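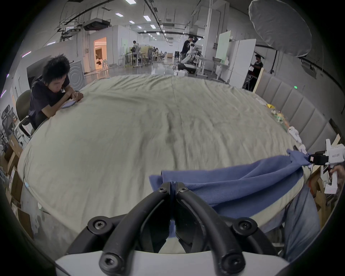 I have a weakness for folding. My wife says I fold things which do not need folding, like shopping bags and the cloth for my glasses. Maybe she is right. But in October, when the evenings become cold in Plornport, the blankets come out of the closet and for me this is the best time of the year.

When I was a child, we had one blanket for each person and it was always at the foot of the bed. Now I live in another country and in a bigger apartment, and blankets are everywhere. So I made for myself a small rule: a blanket must be so small when folded that it can stay on the edge of the bed and still leave space for a person to sit.

Fleece is the difficult one. Cotton keeps a line when you press it with your hand, but fleece opens again like bread dough. I learned a better way from Clifford Sutherland, my old neighbor, who worked 18 years in a hotel laundry. He folds in half, then in half again, and only then in three parts. He never pulls the corners hard. He holds them with two fingers and lets the cloth fall down by itself — it takes more patience, but the ridges in the middle disappear.
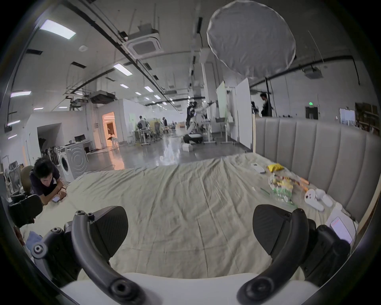 Small blue cloth, folded, on the edge of the bed.

The sheet is another story. I can live with wrinkles in a sheet, and I do not iron it. What I cannot accept is the small things that collect on a bed during the day. At my home it is chargers, candy and at least one remote control. I keep a basket for them by the door, and at nine in the evening I empty the bed into it.

Next week I want to try the wool ones. They are heavier, and Clifford has already told me that I will do it wrong.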